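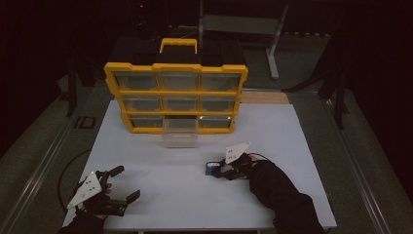
Home & Workshop Organizing, evening class – handout for session 3
Small parts and the drawer case

Print this page | E-mail this page

Tonight: sorting small stuff into a case with pull-out drawers. Screws, fuses, picture hooks, spare batteries, all of it. Bring your own jumble, a shoebox full is plenty.

Before you start
Clear the table. Case at the back, standing up, handle on top. Leave the front half free for working. Lamp on the left if you are right handed.

Method
One drawer at a time. Take it all the way out, put it on the table in front of the case, fill it, slide it back. Do not work with three or four drawers out, they get mixed up and then the labels are wrong. Tadeo Olivares did this with his whole fuse collection last term and had to start over.

Pick up an item, decide, put it down in the drawer. If you can't decide in 10 seconds it goes in the "later" dish. Dish gets emptied before you go home.

Little boxes: keep the box if it closes and has a readable label. Otherwise tip out the contents and bin the box. Label faces front.

What goes where
Top row – light things, used rarely.
Middle row – what you reach for every week.
Bottom row – heavy. Nails, bolts, anything metal in quantity. A top-heavy case tips when you pull a drawer, seen it happen.

Clear drawers still need labels. People argue with me on this every term. You can see there are screws in there, you can't see wether they are 2 inch or a bit less.

Fill to some 40 percent under the rim at most for loose screws, otherwise they catch on the way in. (Maka and Rasier cases both have this problem. Samarakoon I haven't tried.)

For Monday
Do one case at home, or half of one. Write down what ended up in the later dish and bring the list. Read the Skumska sheet on labels, front side only, teh back is for the garage group.

Questions to Obaidul Selvanayagam, after class or by e-mail.

2 comments | 3 shares

Contact | Copyright Obaidul Selvanayagam | Back to top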